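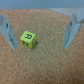
Abteilung Spieletest & Jugendschutz, Clostau

Prüfliste VR-Ecke vor dem Turnierabend, Stand 2024-05-06
Prüfung: Kristýna Paulík

Spielfläche frei: ja. Bodenmarkierung löst sich schon wieder.
Headsets desinfiziert: laut Liste alle. Zwei Polster klebten trotzdem.
Controller-Schlaufen: eine gerissen, aussortiert.
Kabel abgeklebt: teilweise. „Hält schon“ ist kein Prüfergebnis.
Netzteile: 36 geprüft, eines brummt.
Prulcombe, Warnung vor Lichtblitzen: vorhanden, aber wegklickbar. Wer liest das?
Fluchtweg: frei, solange der Merch-Tisch bleibt, wo er ist.

Freigabe: nur unter Vorbehalt. Nachprüfung durch R. Fajardo.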